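Review: the Penner hand-held gripper pair, after a lot of evenings with it

I put off writing this because I wanted to get past the honeymoon period, and I'm well past it now. We've been using the Penner pair since September, mostly for tabletop jobs with two hands, and I have opinions. Some of them are nice!

Quick background so you know where I'm coming from. I collect demonstrations for a small group that trains two-armed robots to do household stuff – lids, baskets, boxes, putting a thing back where it lives. Before the Penners I spent a long stretch on a Grimov remote rig, the kind where you move a pair of leader arms and the robot copies you from across the room. So a lot of this review is me comparing the two, because that's the choice most people are making when they write to me.

The kit is two grippers, a head camera on a strap, the charging leads, a calibration card, spare finger pads and a case that's slightly too small for all of it. We paid $2,874 through Zakbridge, with shipping, and the case zipper was stiff from day one. If you're used to robot prices that number will make you laugh with relief. If you're coming from anywhere else, sorry, it's a lot for something that looks like a fancy pair of salad tongs.

Setup

Setup took me 59 minutes the first time, and most of that was the Clellance software refusing to see the second gripper until I'd updated the first one. It doesn't tell you this. It just sits there with a spinner. Once both were updated it was fine, and it's been fine ever since, so I'm only half mad about it.

The calibration is quick. You wave each gripper in front of the head camera, turn it over a few times, open and close the fingers all the way, and the software gives you a green bar. The big square markers on the housings do the heavy lifting, and I was surprised how forgiving they are about room light. We work in an ordinary room with a floor-to-ceiling mess of other people's projects going on, and I haven't had to hang a single sheet or tape over a single window.

What it's like to use

Okay, so the feel. My favorite thing about these is that your wrists are your wrists. On the Grimov rig I was always thinking about the arm, about where its elbow was going, whether I was about to run out of reach. With the Penners you just pick the thing up. I had a new person, Korkor Issahaku, doing usable takes on her first afternoon, and on the remote rig it took me most of a week before I'd have let anyone keep my data.
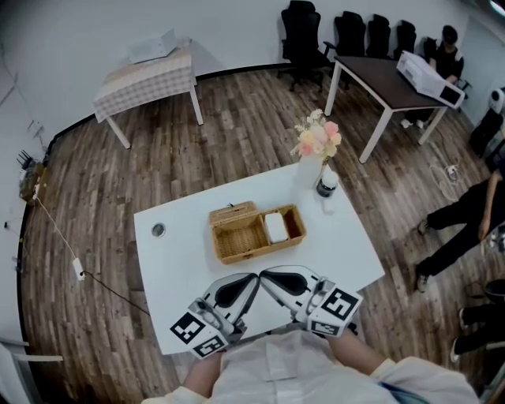

The finger pads are good, grippy without being sticky, and they come off with a fingernail when they wear out. Ours have been swapped once. The springs are lighter than I expected, so you don't get that clawed-up feeling in your thumb after a long session, though I do still take a break after 30 takes whether I feel like I need it or not. (I do need it. I'm just bad at noticing.)

The thing you have to unlearn is speed. Your hands know how to close a lid, they've done it your whole life, and they'll do it way faster than any robot arm you're going to play it back on. My first batch was useless for exactly that reason. It looked lovely, very natural, and the arms couldn't keep up with any of it. Now I count under my breath. Come in, pause, close the fingers, pause, lift. It feels silly and it works.

The other thing is starting position. I bring both grippers together over the near edge of the table with the tips almost touching, hold still for a breath, and go. Same at the end. The software doesn't ask you to do this and the manual mentions it in one line near the back, but it makes trimming so much easier later on. Efua Nartey does our cleanup and she could tell straight away which takes were from before I started doing it.

Wicker

I want a separate section on wicker, because I've suffered. If you're thinking of training on woven baskets, be ready for it. The weave gives a little when you press on it, the edges are uneven, and a lid that sits nicely for one take will sit a tiny bit crooked the next. With bare hands you correct for that without thinking. With two fingers per side you feel every bit of it – or you don't feel it, which is worse, and you look down and the whole basket has walked across the table with you.

My advice is to use one gripper to steady and the other to do the job, and to decide which is which before you press record. Switching roles halfway is fine for a person and horrible to learn from. And leave the compartments alone between takes unless you mean to change them. I like to vary where the small stuff goes, left side, right side, standing up, lying flat, but on purpose, with a note in the log, and never because I forgot to put it back.
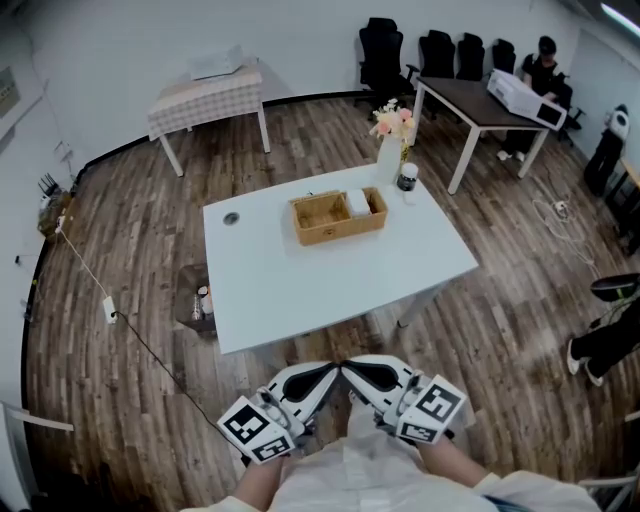
Back to the Grimov for a minute, because I don't want to be unfair to it. When you drive a real robot by remote, you can only record things that the robot can physically do. That's huge! Every take is a take the arm made. With the Penners you can record a beautiful motion that no arm on earth wants to repeat, with your elbow tucked in somewhere weird, and you won't find out until playback. The Clellance software has a reach check that's supposed to flag these. In my experience it catches the really bad ones and waves through the sort-of-bad ones, so I wouldn't lean on it.

You also don't get force. You get how far open the fingers are and where they are in space, and that's your lot. For a box or a lid I don't miss it. For anything squishy I'd think hard before buying.

On the plus side, no robot to break. I can't tell you how much calmer I am. On the remote rig I had one hand half on the stop button the whole time, and I'd get tense in the shoulders and start doing these tiny nervous motions that went straight into the data. With these I can practice a new task at my own kitchen counter before I ever record it.

Annoyances

The head strap. It's fine for short hair, and for the rest of us it slides back bit by bit until you're filming a lot more room than table. I now check the preview every few takes. A strip of that rubbery shelf liner inside the band helped.

Sleeves. Wear whatever you like, but push loose cuffs back if they start creeping toward the markers. I lost a good run to a cuff and was grumpy about it all evening.

Charging. There's no light on the gripper that tells you it's full, only one that tells you it's empty. Who decided that? The battery level is in the software, two menus down, and I've started just plugging both in every time I go get a drink.

The trim tool. It loses your place if you click away. Save early.

Would I buy them again

Yeah, I would, and I've told two other groups to. If you only have the budget for one way of showing a robot what to do, and your tasks are tabletop and two-handed and don't depend on how hard you squeeze, get these. If your arms are slow or short, or you're after contact-heavy stuff like wiping and scrubbing, I'd stay on a remote rig and put up with the sore shoulders.

I'm taking a star off for the software and half a star for that strap. Three and a half out of five, and it'd be four and a half if the spinner told me what it was waiting for.

One update since I first drafted this: Zakbridge now sells the finger pads in a bigger bag for less per pad, so don't buy the little packs like I did. And if your case zipper is stiff too, rub a candle stub along it.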